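Grivau Introduces Jarnness, a Line of Dark Interior Paints in Four Sheens

VARBRIDGE, December. Grivau, the Varbridge paint maker, today announced Jarnness, a line of water-based interior paints made up entirely of blacks, grays and deep neutrals. The line has 73 colors and will be sold through independent paint stores and the company's own counter in Varbridge, beginning this month.

Jarnness replaces the company's earlier dark colors, which were sold as part of the general wall paint range. Those colors will stay available until current stock is gone. Stores can still have them mixed after that by giving the old color number, and the formulas will remain in the tinting system.

Every color in the new line comes in matte, eggshell, satin and gloss. In the older range, gloss was offered only for trim colors, and customers who wanted a wall and its baseboards in the same dark gray often had to accept a slight mismatch. The four sheens are now tinted from the same formula and checked against each other before a batch leaves the plant.
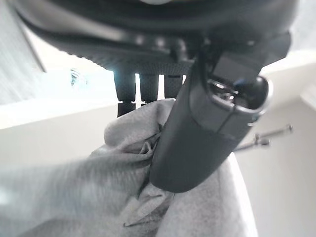
A New Base for Dark Colors

Dark paints need more colorant than light ones, and too much colorant can leave a wall that marks easily and takes a long time to cure. Grivau developed a separate base for Jarnness that accepts a heavy load of pigment. The work was done at the Varbridge plant, where 300 test panels were painted, scrubbed and compared with panels in the older paint.

The company recommends two coats over the matching gray primer, which is sold under the name Nair. Nair comes in light, medium and deep, and the back of each color card lists the shade to use. Over white primer, most of the colors will need a third coat.

Paint in the matte sheen can be washed with a soft sponge and mild soap once it has cured for 6 weeks. Satin and gloss may be wiped sooner. Full instructions are printed on the can and on the data sheet.

Choosing a Sheen

Grivau expects most questions at the counter to be about sheen. A dark color in gloss picks up every lamp and window in the room and shows patches and roller marks underneath. The same color in matte looks a little lighter in daylight and hides more. Store staff have been given sample boards painted half and half so that customers can see the difference before they buy. 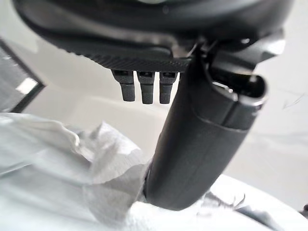

Dark charcoal gray, with a glossy highlight at upper right.

For hallways and stairs, the company suggests eggshell on the walls and satin on the handrail and trim. Kitchens and bathrooms should have satin or gloss. Matte is suited to bedrooms, dining rooms and ceilings.

Gloss should be applied with a short-nap roller and finished in one direction. Going back over paint that has begun to set will leave lines, and in the darkest colors these can be seen from across the room.

Color Cards and Samples

The printed color card groups the line by undertone, with blue grays first, then green grays, brown grays and blacks. Each page has a large painted chip in matte and a smaller one in gloss. 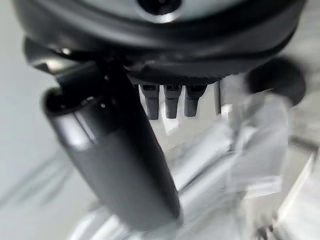
Jarnness can also be used with more than one color in the same room, and the last pages of the card are given over to pairs. Most of these put a black in gloss next to a gray in a duller sheen. The glossy black curve and the short dark gray prongs under it in the photo are close to the first pair on the card, a gloss black for doors with a dark gray for the walls around them. The pale gray at the top center of the same photo would be a third color, and the card suggests keeping one that light for ceilings or window frames.

Sample pots hold enough for two coats on a poster-size board. The company advises painting a board and moving it around the room over a day or two, with one look after dark under the lamps that will be used there.

Availability

Jarnness is available in quarts and gallons. Sample pots are sold in matte only. The Nair primer is sold in gallons. At launch the line will be carried by 1,295 stores, and others may order it through their usual distributor. Prices are set by each store.

Color cards are free at the paint counter. Stores that need display racks or replacement cards should contact the Grivau trade desk in Varbridge.

About Grivau

Grivau makes interior and exterior paints, primers and wood stains for homeowners and painting contractors. Its plant, offices and color laboratory are in Varbridge.

Press contact: Grivau Press Office, Varbridge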